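Workshop Tips: Comparing Grippers on Household Plates

The following advice is intended for members preparing a gripper comparison on the kitchen bench. It replaces the June sheet, which dealt only with cups.

Set up the bench first. Stand the plates upright and let them overlap, as they would in a cupboard or a drying rack. Plates of different colours are preferred, as the log can then name each one without labels. Keep the remainder of the bench clear and wipe it before the first run.

Fit the gripper and tighten every screw on the finger linkages. Check them again after 20 lifts. On the Hernau gripper the screws at the fingertips work free sooner than those at the base, and a slack joint will be recorded as a poor grip when the fault is mechanical.

Approach the rim from the side with the fingers already parted. One finger should pass behind the plate and the other remain in front. Where two plates touch, open the fingers no further than necessary, or the neighbouring plate will be pushed out of line.

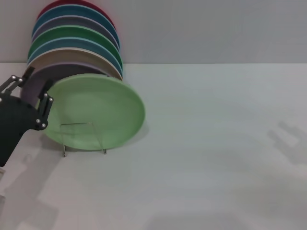 Closing speed should be the same for every gripper under comparison. The Guneo controller stores its speed between sessions; the Kramer controller does not, and must be set again each time it is switched on. Members who used both on the same Sunday are asked to check their entries.

Grip force should be raised in small steps from the lowest setting. Glazed rims are slippery, and a thin strip of silicone tape on each fingertip helps a good deal. Replace the tape when it turns shiny. Do not use foam tape, which compresses unevenly and spoils the comparison.

Lamps require some attention. A strong lamp to one side throws the shadow of the arm across a pale bench, and the Prarkex camera has mistaken such shadows for the edge of a dish. Move the lamp or lower it before adjusting the camera settings.

Record each attempt as held, slipped or missed. A plate that turns in the fingers but is not dropped counts as slipped. The shared log holds 1,077 attempts to date, and entries without a gripper name cannot be included.

Allow 20 minutes for each gripper and 9 attempts per plate. Chipped plates should be withdrawn at once and wrapped before disposal. Switch off the arm at the wall before reaching across the bench.

Completed sheets go in the tray beside the sink.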